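Keeping the wire cell in tolerance

December 2018

Jamshid Ahmadpour maintains the wire-sorting cell at Drolach's Gundville workshop. The arm picks lengths of red, yellow and blue solid-core wire out of a mixed pile and puts them into white perforated baskets. Most of his work on it concerns the gripper.

"The fingers wear at the tip first," Ahmadpour said. "A worn tip will still hold a thick part. It won't hold a single conductor. The wire rolls, the jaws report closed, and the arm carries nothing to the basket."

He checks the tips every 12 shifts with a feeler gauge. If the gap at full closure is over 2 tenths of a millimeter, the fingers are replaced as a pair and the zero position is taught again. The screws on the finger face are re-torqued at the same check, so that a loose one is caught early. 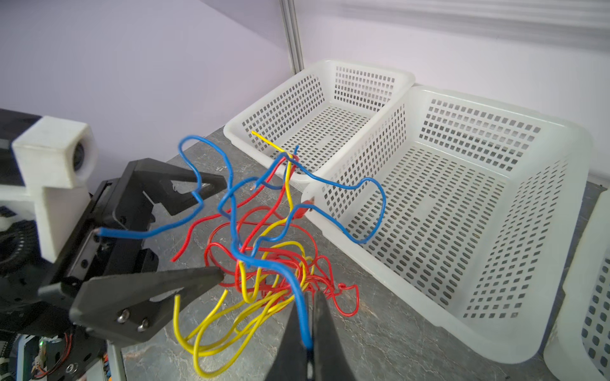 Tangles account for most of the stops. The force limit is set low enough that the arm gives up on a wire that will not pull free, backs off and tries another. In November the limit was raised for a trial and then put back. "We logged 253 stops that month," he said. "With the higher limit it dragged half the pile along and moved the baskets. After that you have to teach the drop points again."

The camera bracket is a 3D-printed part, and he keeps four spares. Each swap is followed by a hand-eye calibration using a routine written by Lukoševičius, the integrator. Ahmadpour runs it twice and compares the offsets.

Cabling at the wrist is next on his list. "I want a better strain relief there," he said. "The thin leads flex on every cycle. I've ordered a clamp from Cladlow and I'll fit it at the next tip change."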